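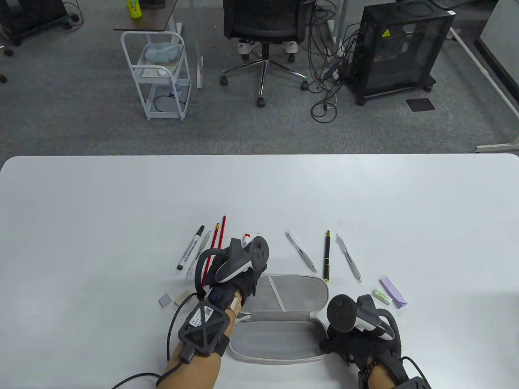 4.2 Borrowing, lending, and the things children write with

We come now to the part of the study that we had planned to keep short, and that grew as the school year went on. Our first plan was to ask pupils in the four towns how much they wrote by hand at home, and to leave the tools of writing to a single line on the survey. The children had other ideas. Asked an open question about homework, a great many of them answered with a story about a pen: who had lent it, who had failed to give it back, and what had been said in the schoolyard afterward. By the end of the first round of visits in Clovville we had added a page to the homework diary just for these stories, and the other three towns received the longer diary from the beginning.

Of the 396 pupils invited to take part, 344 returned a diary with enough filled in for us to use. We then sat down with 80 of them, mostly in the half hour after lunch, and talked through what they had written. The diaries gave us around 1000 separate notes on borrowing or lending, and although some of these are only a word or two long, read together they say a good deal about how children look after one another in a classroom.

The first thing we noticed is that children sort their writing tools into those that may be lent and those that may not, and that the line between the two has very little to do with price. A plain pencil is lent freely, often without a word, and may pass through several hands before the last bell. A pen is another matter, above all if it came as a gift. One girl in Lindono wrote that she would lend "any color except the one from my aunt," and a boy in Villanueva told us he kept a second eraser only for lending, so that the good one would stay clean at the corners.

The case itself plays a larger part in this than we had expected. A soft fabric case with a zipper around the rim can be unzipped and laid open with both halves flat on the table (Figure 3), and children who had one of this kind told us that their neighbors simply looked over and asked for what they could see. Children with a narrow pouch or a tin with a lid were asked in more general terms ("do you have a spare anything?") and felt freer to say no. We would not want to make too much of this, as the diary did not ask about the case directly, but it came up in the interviews often enough that we think it deserves a question of its own in later work.

Place mattered too. In Tindutia, where the school is small and several grades share one room, younger children borrowed from older ones and were rarely expected to return things the same day. An older pupil there described it as "just how the pencils move around" — a phrase we have been fond of ever since. In Clovville, where classes are larger and seating is changed every few weeks, children kept closer track, and a few had gone as far as writing their initials on a strip of tape. The pupils who did this were, as far as we could tell, no less generous than the others. They lent about as often as their classmates and only wanted to know where things had gone.

Teachers saw the matter differently, as one might expect. Several of them described borrowing as a small but steady drain on the lesson, and two kept a jar of spare pencils on their desk to put a stop to it. Savvas Kontogiannis, who carried out the teacher interviews in Villanueva and Lindono, found that the jar was used less than its owners believed. Walking up to the front meant being seen to have forgotten something, and leaning over to a friend did not. The pupils were quite open about this when we asked them, and one added kindly that the pencils in the jar were also "never sharp."

A word is in order about what the diaries leave out. Children who seldom borrowed wrote little on the extra page, and we cannot tell from a blank page whether a child was well supplied, shy, or just tired at the end of the day. The interviews help a little here, but the pupils who agreed to talk with us were often the ones who liked to talk. The diaries were also filled in during the early months of the school year, when cases are still full and most of what was bought in August has not yet gone missing. We return to the question of the later months in Section 4.3, where a smaller group of pupils kept the diary up through spring.

Figure 3. Fabric pencil case opened flat on a tabletop, with pens and small items laid out around it.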